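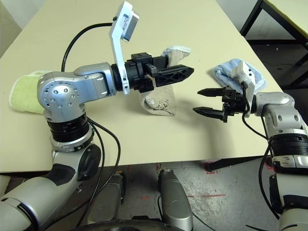
Section 4 covers the cable and gripper checks required before the two-arm station at the Tarport workshop is used for cloth handling. It applies to both arms and must be completed by the member who has booked the station. Each arm carries a camera on a white bracket above the wrist, and the black cable that loops down from the bracket must be able to follow the wrist through its full range of movement. Cloths and towels may remain on the table during these checks, provided that they do not lie over a cable.

**Caution:** Keep hands clear of the gripper fingers whenever the motor supply is switched on.

## 4.1 Cables and brackets

1. Switch off the motor supply and wait 50 seconds.
2. Check the cables that hang over the edge of the table. They must not be pulled tight or caught on a table leg.
3. Tighten the bracket screws by hand. Do not use a power tool.
4. Restore the supply and set the speed limit to 37 per cent.

**Note:** Spare bracket screws are kept in the Wullent drawer, bin 2092.

## 4.2 Passing a sock between grippers

1. Close one gripper on the end of the sock and raise it clear of the table.
2. Bring the second gripper up beneath the sock with its fingers open. Stop before the fingers touch the fabric.
3. Check in the wrist camera view that both fingertips and any pen marks on the fabric can be seen clearly.

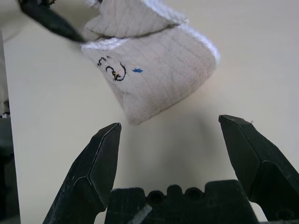 4. Close the second gripper at low force, then open the first.
5. If the fabric slips, stop both arms and repeat from step 1.

## 4.3 Records

Enter the result in the station log. Faults are to be reported to Orathai Onsri or Syahrul Goh before the next booking.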